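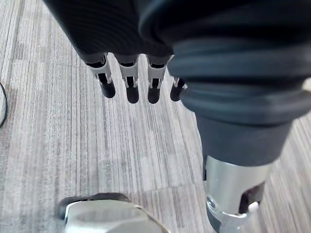
Photo: Derley Travel

About Derley Travel
August, by Staff writer

Most resort brochures promise paradise. We don't believe them, and we'd rather you didn't either. Derley books beach and island vacations from a small office in Clurnstead, and we keep 63 hotels on our list. To get on it, a place has to survive three nights of us grumbling about the pillows. "Ocean view" means we saw water from the bed. Our own star ratings? Ignore them and read the complaints, which we print in full.

Contact: Derley Travel, Clurnstead | © Derley Travel | Back to top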